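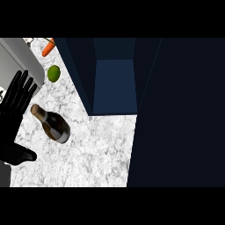

Recording bottle grasps in the Stovby kitchen

Load the kitchen and reset the hand. Check that the bottle is lying on its side; upright ones are Gediminas's problem.

1. Open the hand fully before you start recording.
2. Bring it in beside the bottle, slowly. The model will copy your panic faithfully.
3. Close, lift, hold, then stop recording.
4. Shuffle the clutter and go again. Leave the carrot in.

Keep the fumbles, but tag them "miss". We need 800 clean grasps and have 57, so bring a snack.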